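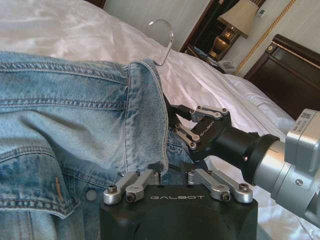
Left arm faults out when both grippers hold the same garment

Candela Manzano

Hi all, first post, sorry for the length. I run a two-arm setup in a bedroom we use for practice at Sukdale, mostly laundry and wardrobe stuff, and since Monday I've had a fault I can't shake. Single-arm picks are fine. T-shirts are fine with both arms. But the moment both grippers have hold of the same piece of denim and one of them starts to move, the left arm trips on force and the whole thing stops with the fingers still closed.

Jackets are the worst, especially coming off the hanger. The left grips near the collar, the right comes in for the other hold, I start to ease them apart and bang, stopped. Then I'm stuck with a jacket stretched between two arms that won't let go! On the third one I got impatient, reached in and tugged the collar, and the right arm sagged and rapped me across the knuckles. No damage, but it gave me a fright and I've kept my hands out since.

I've logged 26 of these so far. Every one is denim. The trip limit is whatever it was when I got here and I haven't touched it. Gripper force is set at 790 on our panel (no idea what the units are, the slider goes up to 2000).

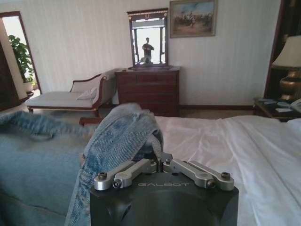 Jeans do it too, only less often. I can lift a leg with one gripper all day long, then I bring in the second one to straighten the waistband and it stops maybe one time in three. I've swapped the fingertips, rebooted more times than I'd like to admit and run the arm's self-check, which passes. Is this a bad sensor or is it me?

Uzor

Probably the sensor. Ours did the same and we sent the arm back.

Bolanon

I wouldn't send anything back yet. If the self-check passes and one-arm picks are fine, my money is on the two arms fighting each other. Knit fabric gives, so a small mismatch between left and right just stretches the shirt. Denim hardly gives at all, and with a double seam between the fingers it's close to pulling on a strap. If one arm is holding its position stiffly while the other moves, the load shoots up and one of them trips. The left may simply be the one with the lower limit, so compare the two before you do anything else.

What I'd try:

Turn the stiffness down on whichever arm is only holding. Leave the trip limit alone, please - it did its job.

Slow the separation move way down and leave some slack in the cloth before you start.

Check the hanger. If the hook or the shoulders snag while you pull, you're loading the arm through the hanger and no setting will fix that.

Do 5 runs with a jacket that's off the hanger and see if it still stops. Save the force log from both sides so you can see which one climbs first.

Now the knuckles. A stopped arm isn't a safe arm, particularly with stretched fabric between the two. Hit the e-stop, stand to the side and keep your hands clear. Work out beforehand what your arms do when the power goes, because some drop and some lock. Then release one gripper using whatever manual method your manual gives, with a second person supporting the arm if it's the kind that drops. And write up the one that hit you, even if it only stung.

Candela Manzano

Thank you!! The left limit is set lower than the right, I just looked, so that's one thing explained. No idea who did that. I've turned the stiffness down on the right arm and I'm doing the runs without the hanger this afternoon. Knuckles are written up too. Will post the logs when I've got them off the machine.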